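Notas para la charla. Proyecto de fin de curso, grupo Tarnorik
Angelica Ocampo
9 de septiembre de 2026

(Esperar a que se siente la gente del fondo. Siempre llega alguien con café.)

Buenas tardes. Me han pedido que cuente cómo un grupo de estudiantes consiguió que un brazo robótico manejara un cable. Tengo 12 minutos, y el cable se llevó bastante más.

Empezar por el enunciado. El profesor lo despachó en una frase: «que el robot lleve un cable por el tablero». A nosotros nos pareció fácil y prometimos, además, un conector, dos recorridos y una memoria bien encuadernada. La memoria quedó preciosa.

Explicar por qué un cable es mala compañía. Una pieza rígida está donde uno la dejó. El cable tiene opiniones: se dobla por donde quiere y guarda memoria de cómo venía enrollado. El simulador, que Kairys programó con mucho cariño, lo trataba como una cadena de palitos muy educados. (Pausa. Si Kairys está en la sala, saludar.)

Los números, sin adornos: 182 intentos registrados, 70 buenos. Los demás están en una carpeta que se llama «aprendizajes», por consejo del tutor.

En agosto cambiamos de estrategia. Dejamos de planificar el recorrido entero y lo partimos en tramos cortos: agarrar, acercar, mirar, corregir. Pusimos más peso en lo que se ve desde la muñeca y menos en lo que el modelo creía saber. El programa pasó a 2915 líneas, de las cuales una buena parte son comentarios pidiendo perdón.

(Pasar las cuatro seguidas, despacio.)

Desde la muñeca, con el cable blanco junto al soporte:
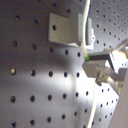
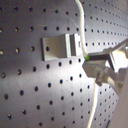

El brazo sobre el tablero:
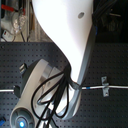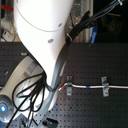
Lo que haríamos distinto. Calibrar la cámara antes de discutir sobre el algoritmo; discutimos dos semanas y el error estaba en la calibración. Anotar la iluminación de cada prueba, porque el metal brilla y los brillos confunden a cualquiera, también a los tribunales. Y acordar desde el principio qué cuenta como intento bueno, que Pusalis y yo llevábamos hojas distintas hasta casi el final.

Si preguntan por el concurso de Nollbridge: sí, nos presentamos. No, no ganamos. Ganó un equipo que apilaba cubos, objetos de conducta intachable.

Si preguntan por el código: se comparte, pero pido una semana para borrar algunos nombres de variables.

Agradecer al taller el préstamo de herramientas y recordar que faltan por devolver dos llaves Allen. Turno de preguntas.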